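Milmont Kitchen Study - people wanted, March sessions

Posted 2026-01-20

We need people who make snacks at home. Thats it really. No cooking skill wanted, no training, ordinary toast-and-sandwich people please.

What its about: how people use small worktop appliances. Toasters, toaster ovens, the sort of thing that lives next to the bread bin. Where you stand, which door or knob you go for first, what you do with the plate while you wait. Domusis are rewriting their instruction leaflets and want to know what people do before they read anything. We run the sessions, they get the results with names taken off.

Where: Gralis building, ground floor, side entrance on Mazurek Street. Step-free. Bike racks outside, no parking of our own, bus stop opposite.

When: March, mornings and early evenings. Pick your slot when we write back to you. One visit only, 40 minutes plus a form at the start.

Who:
- 18 or over
- you make something hot to eat at home at least twice a week
- any kitchen, shared or tiny or whatever
- left-handers very welcome, we are short of them
- sorry, not if you work for an appliance maker or a shop that sells them

We have room for 196 people in total. Almost 300 put their names down last time and a lot left it too late, so write soon.

What you do: make a sandwich from what's on the side. Heat it. Make toast. Put things back where you think they should go. Then a short chat, sitting down, about what annoyed you. Eat what you made or dont, up to you. Bread, cheese, lettuce, butter supplied. Gluten-free bread if you ask when you sign up, not on the day please as we wont have it in.

Allergies: tell us in the first email. Wheat and milk are always about in the room and we can't promise otherwise.

Wear normal clothes, sleeves that roll up. Tie long hair back. Oven gloves and a cloth are provided.

The set-up is plain. A pale wooden table, a black toaster oven with its round knob on the right, a white two-slot toaster right up beside it, black cloth hung behind with big orange letters on. Leave the letters alone, everybody wants to straighten them.

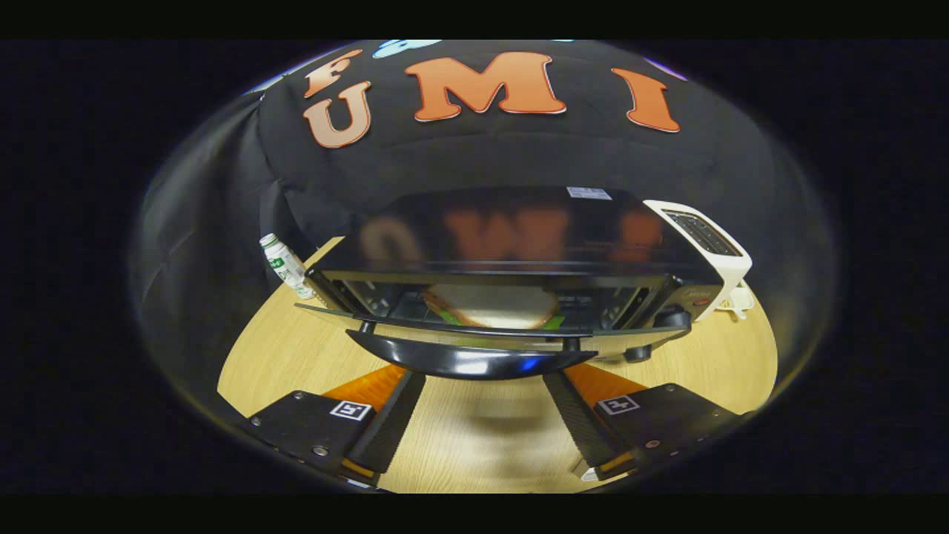
Payment is a shopping voucher, handed over at the end of your visit. You still get it if you stop early. Bus fares paid back on top, keep your ticket. No childcare on site but a friend can wait in the front room, there's a kettle.

To sign up, email the Milmont study desk with "snack sessions" as the subject. Put in:
- first name and a phone number
- morning or evening
- left or right handed
- allergies
- what you heat food in at home (600 characters at most, we do read them all)

Reply within a week normally. If you can't make your slot let us know the day before so we can offer it to somebody else on the list.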